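Monday, 9.40 pm

Spent most of the day on the equipment budget for next year. The draft has to be with Sibel before she talks to the Uvach people, and the handheld line is still the one with the most guesswork in it.

Current position: two grippers per operator, one for each hand, and a pair is out of service whenever either half is. I had been budgeting spares as pairs. Syahrul pointed out that left and right units use the same body, so spares can be bought singly and held in common. I checked the parts sheet and he is right. Revised the line from four spare pairs to five single units. Saves a bit, and the storage crate is already the right size.

Cables are the other item. The quote from Karico has them at 28 dollars each with a minimum order of 40. We don't need 40. Brulwood will sell any quantity but wants 15 business days, and their last lot had the wrong strain relief. Put down Karico for now and noted the surplus as consumables for the following year.

Marker plates: printing them in-house remains cheaper than replacing them from the supplier, provided Gülizar's printer holds its tolerance. Allowed 200 dollars for filament and adhesive. She thinks that is generous. I left it.

Tables unchanged. İlker wants height-adjustable ones. The square tables do the job for basket work and I can't justify the difference in price this round, so they go on the wish list under lighting for the main room.

Sat in on the basket task for half an hour after lunch to see how much bench area one operator uses. The answer affects how many stations fit in the Montoya space, and I would sooner measure than take the figure from the brochure.

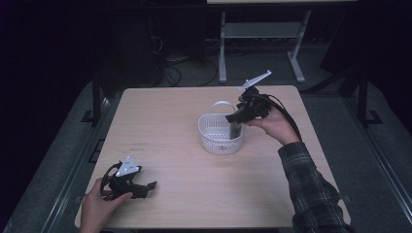
Basket task, right gripper at the rim, left at the table edge.

Floor plan still to do. Cable routing should be drawn before the stations are, or we'll be paying for longer leads again. Yupin has the carpet tile dimensions. Ask her in the morning, and find out whether the Karico quote includes freight.

Recent entries
Freight, again
Notes on the Brulwood catalogue
What a station costs
July wrap-up

Contact | Copyright, all entries | Back to top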